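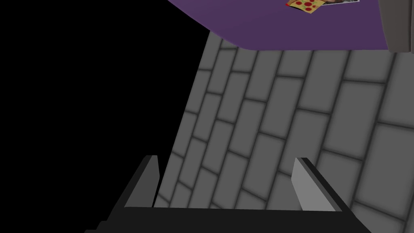

Dustthorpe Local History Society - Members' Board

Forum index > Buildings and streets > Brick bonds round the village

mossycoping
Posted Monday, 7.40 pm

I've caught the brick bug, badly. It started when I was waiting for the bus outside the old Onstead maltings and noticed that the wall changes pattern halfway up. The bottom is English bond (a row of long sides, then a row of ends, and so on) and then it goes over to Flemish, where they alternate along the same row. I must have walked past it 1,000 times!

So I'd love to get a list together of who has what. Grey brick, red brick, garden walls, pigsties, all welcome. Tell me the street, the bond if you know it, and anything odd such as dates or initials scratched in. I'll start:

Maltings, Station Road side - English below, Flemish above
Chapel schoolroom - Flemish, with dark headers
Back wall of the allotments - no idea, it's a glorious mess

tallow_and_twine
Posted Monday, 8.15 pm

Oh, count me in. The allotment wall is English garden wall bond, or it's trying to be. You get three rows of stretchers and then a row of headers, sometimes five rows if the bricklayer was feeling thrifty. Headers tie the wall together but you use more facing bricks, so on a boundary wall they spaced them out. Ours gives up on the rule near the water butts and does four, then two, then five.

Pump Lane has a lovely one as well. Number 11 has a brick in the side wall with a dog's paw print in it, pressed in when the clay was soft. Knee height, left of the drainpipe. Do ask before you go up the path.

fenlander
Posted Monday, 8.52 pm

Good thread, but I don't agree about the maltings. I don't think it was built in one go with a change of pattern. The upper part is a rebuild after the fire. Look at the mortar: the lower joints are wide and creamy with lumps of lime in them, and the upper ones are thin and much greyer. The bricks are a different size too. Four courses of the lower ones come out noticeably shorter than four of the upper.

mossycoping
Posted Monday, 9.05 pm

Ooh. I hadn't measured! I did wonder about the size, but I put it down to the slope of the road. Wouldn't a fire leave some scorching, though?

fenlander
Posted Monday, 9.21 pm

Not always. They'd have taken down anything cracked. There's a bill in the Talebi papers, second box, for 1,671 bricks "for the malt house", and that's far too few for a whole building but about right for a patch.

tallow_and_twine
Posted Monday, 10.02 pm

Hmm, I'd say it's too few for the patch as well. That wall is a brick and a half thick and the upper part runs the full length of the yard. 1,671 would give you a decent chimney or a bit of parapet. I'm with you that there were two builds, but I don't think that bill proves it.

fenlander
Posted Monday, 10.10 pm

Fair. There may be other bills, as I only got through the top half of the box.

kettle_odo
Posted Tuesday, 7.30 am

Odo Cottage here, bottom of Church Hill. Our front is Flemish, very smart, and the back is any old thing, with half bricks and bits of tile stuffed in the gaps. I love the back! You can see where a door was bricked up, too, as there's a straight joint running down both sides.

Can anyone tell me what to repoint with? A chap quoted for cement and I didn't like the sound of it.

tallow_and_twine
Posted Tuesday, 8.04 am

Lime, please, on soft old bricks! Cement is too hard for them and traps the damp, and then the faces blow off in a frost. Rake out to twice the width of the joint, brush it, dampen it well and don't do it in January.

mossycoping
Posted Tuesday, 12.45 pm

List is up to 20 walls counting the ones people have sent me privately - thank you all. I'm off to the maltings after work with a tape measure. Fenlander, which end did you measure from?

fenlander
Posted Tuesday, 1.12 pm

The gate end, just past the iron tie plate. Bring something to kneel on, it's all nettles.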